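Auszahlung hängt seit Februar auf „in Prüfung“, wer kennt das?

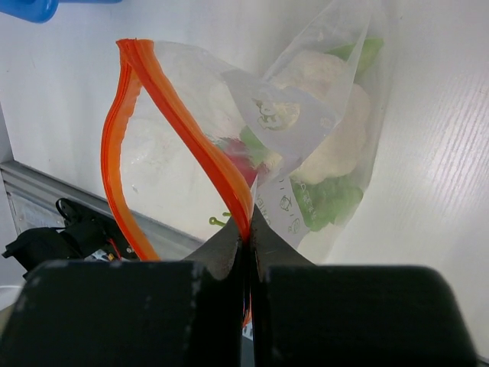 jamis_21
8. Apr. 2022

Hallo zusammen, ich lese hier schon lange still mit und habe jetzt doch mal ein eigenes Anliegen. Ich spiele seit ein paar Jahren hobbymäßig Online-Poker, meistens kleine Turniere am Abend, wenn die Kinder im Bett sind, und habe im Februar bei Bemari endlich mal eines gewonnen. Mit dem, was vorher auf dem Konto lag, waren das 900 Euro, für mich richtig viel Geld! Ich habe mir gleich 400 davon auszahlen lassen wollen, und seitdem steht die Auszahlung auf „in Prüfung“. Der Support wollte erst den Ausweis, dann eine Stromrechnung, dann den Ausweis noch einmal, diesmal mit Rückseite. Habe ich alles geschickt. Letzte Woche kam dann die Mail, meine Adresse stimme nicht mit der im Konto überein. Ich bin 2020 umgezogen und habe das wohl nie geändert, mein Fehler, das sehe ich ein. Aber deswegen können sie das Geld doch nicht einfach behalten, oder? Und soll ich in der Zwischenzeit mit dem Rest weiterspielen oder lieber die Finger davon lassen? Ich danke euch schon mal ganz herzlich fürs Lesen, ist ja doch länger geworden.

Starwood

Hallo Jamis, erst mal Glückwunsch zum Turniersieg, das darf man bei dem ganzen Ärger ja auch mal sagen! Ich hatte vor einiger Zeit bei einem anderen Anbieter fast das Gleiche, bei mir waren es 355 Euro, und es hat sich ewig gezogen. Also ganz in Ruhe der Reihe nach.

Die Adresse änderst du am besten nicht einfach selbst im Profil, solange die Prüfung läuft. Bei mir hat genau das dazu geführt, dass alles noch einmal von vorne losging (ich hätte mich ohrfeigen können). Schreib lieber eine Mail an den Support, mit der alten und der neuen Adresse, dem Datum des Umzugs und der Meldebestätigung als Anhang. Frag ausdrücklich, ob noch weitere Unterlagen fehlen, und bitte um eine Antwort innerhalb einer festen Frist. Ich hatte 14 Tage geschrieben, das fanden sie offenbar in Ordnung.

Alles, was du im Chat besprichst, solltest du dir kopieren oder abfotografieren, mitsamt der Vorgangsnummer. Mein Chatverlauf war nach dem Abmelden weg, und dann stand ich da.

Wenn die Frist verstreicht, schau ganz unten auf der Webseite nach, von welcher Behörde die Lizenz stammt und wie man sich dort beschwert. Manchmal steht in den AGB auch eine Schlichtungsstelle. Ob sie das Geld behalten dürfen, kann ich dir rechtlich nicht sicher sagen, dafür müsste man die AGB kennen. Eine Verbraucherzentrale schaut da aber gegen eine kleine Gebühr drüber, und die Leute bei uns vor Ort waren wirklich nett.

Und bitte nicht weiterspielen! Ich weiß, wie es in den Fingern juckt, wenn das Guthaben so daliegt. Auch die Auszahlung nicht stornieren, selbst wenn dir ein hübscher Knopf dafür angeboten wird. Drück dir die Daumen, und schreib doch mal, wie es ausgegangen ist.

maly77

Bemari kenne ich nicht, ich spiele bei Malý, da war das Geld nach 21 Stunden da. Würde wechseln.

Starwood

@maly77 Das freut mich für dich, aber wechseln kann Jamis ja erst, wenn das Geld draußen ist. Und Jamis, eins habe ich noch vergessen: Das Bankkonto muss auf deinen eigenen Namen laufen, ein Gemeinschaftskonto wollten sie bei mir erst nicht annehmen. Da lieber gleich in der Mail mit nachfragen.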